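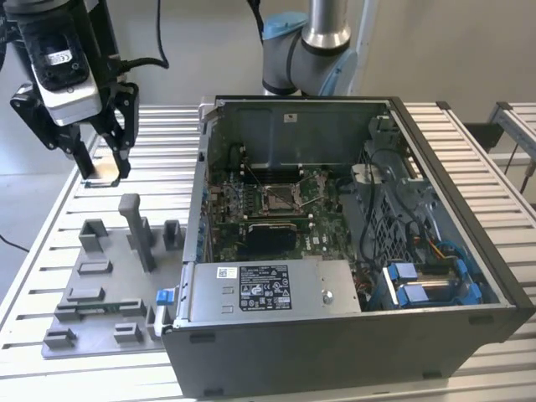

Opening a Desktop Computer: Bench Guidance for Members
Hiterbridge Community Workshop, Electronics Bench

Members are asked to read these notes before removing or refitting a processor. Questions may be directed to Annick Després at the front desk.

Preparing the case
Shut the computer down, switch it off at the wall and unplug the power cord. Lay the case on its side with the open face upward, on a clear and stable surface. Touch bare metal on the chassis before handling any component. Move loose wiring away from the socket, and note where each connector belongs before disconnecting it.

Removing the processor
Take off the cooler and clean away the old thermal paste with a lint-free cloth. Release the retention lever slowly and raise the bracket fully. Lift the processor straight up by its edges. The contacts on the underside must not be touched.

Setting parts down
A processor should never be left bare on the bench. Place it in a holder with a recess that suits its shape, or in its original tray.
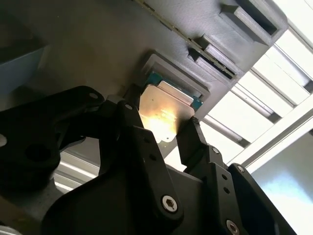
Keep the colour of the thermal paste in mind when checking for residue, as grey paste is easily missed on a metal heat spreader. Screws belong in a labelled dish.

Refitting
Match the alignment marks on the processor and socket, and lower it without pressure. If it does not sit flat, lift it out and check its orientation before closing the lever.

Bench bookings are limited to 2 hours. Workshop handout 801, revised in May by Usman Butt.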